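À propos de nous

Publié en juin | 2 commentaires | 5 partages

Bienvenue chez Prullness ! Si vous arrivez ici, c'est sans doute que vous vous posez la même question que nous tous les matins devant la machine à café : un robot peut-il, oui ou non, ranger une maison ou tenir un bout d'atelier à notre place ? Nous essayons d'y répondre le plus simplement possible, en commençant par les petits gestes, et en simulation.

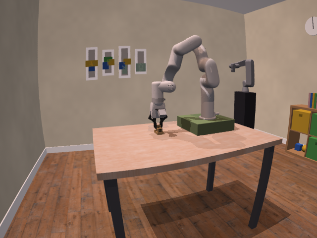 Petits blocs sur une table, notre pain quotidien.

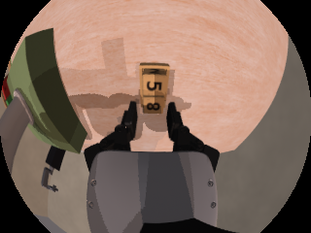
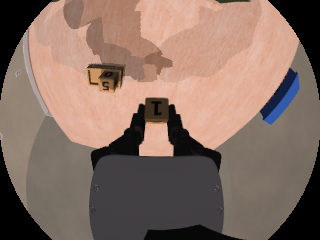 Zahira Harahap

Prullness est une petite maison, et nous tenons à ce qu'elle le reste encore un moment. Nous sommes 5, installés à Nondton dans un ancien magasin de tissus dont nous avons gardé les grands comptoirs (et, il faut bien le dire, l'odeur de naphtaline les jours de pluie). Notre métier consiste à évaluer des bras robotisés sur des corvées ordinaires, celles que tout le monde fait sans y penser : remettre un jouet dans son bac, trier des pièces, poser une assiette, plier un torchon. Des ateliers, des fabricants et quelques curieux nous demandent où en sont les machines, et nous leur rendons un rapport écrit en bon français, avec le moins de jargon possible.

Pourquoi des blocs, me demande-t-on souvent ? Parce que tout y est déjà ! Il faut repérer le bon objet parmi ses voisins, descendre sans rien bousculer, placer les doigts de part et d'autre, serrer juste assez, puis décider où reposer la chose. Les chiffres imprimés sur les faces compliquent joliment l'affaire : un 1 qui se présente la tête en bas reste un 1 pour vous et moi, alors qu'un programme peut s'y perdre tout à fait. Et quand les blocs se touchent presque, ou que l'un cache l'autre, on retrouve en miniature le tiroir à couverts de n'importe quelle cuisine.

Nous passons donc beaucoup de temps dans des pièces calculées par ordinateur, avec leur plancher, leurs étagères, leur lumière qui tombe de travers. J'y suis venue un peu à reculons, je l'avoue, moi qui aime les vrais tournevis. Mais on peut y recommencer un essai 400 fois dans la nuit sans abîmer quoi que ce soit, changer l'ombre, déplacer la table, et retrouver au matin de quoi nourrir une bonne discussion. Notre logiciel de suivi s'appelle Mạch (le nom vient du vietnamien et nous y tenons, point sous le a compris) ; il garde la trace de chaque tentative, des réussites comme des maladresses. Handden, notre carnet d'épreuves, rassemble de son côté les consignes et la façon de noter.

Alors, les machines savent-elles faire le ménage ? Pas encore, à notre avis, ou alors par petits morceaux. Saisir un objet rigide, bien éclairé, sur une surface dégagée, cela commence à marcher très correctement. Le linge nous résiste, les sacs en plastique aussi, et tout ce qui coule, colle ou se froisse. En atelier le tableau est plus encourageant, les pièces s'y ressemblent et la table ne change pas de place. À la maison, il suffit d'une chaussette oubliée pour que tout soit à revoir, et nous préférons l'écrire noir sur blanc à nos clients, même quand ils espéraient autre chose.

Nous recevons volontiers les classes de collège et les artisans du coin, l'après-midi à partir de 14 heures, sur simple message. Venez avec vos corvées les plus détestées, nous en faisons collection ! La dernière arrivée dans Handden, proposée par une boulangère, concerne le décollage des étiquettes sur les bocaux, et nous n'avons toujours pas trouvé par quel bout la prendre.

2 commentaires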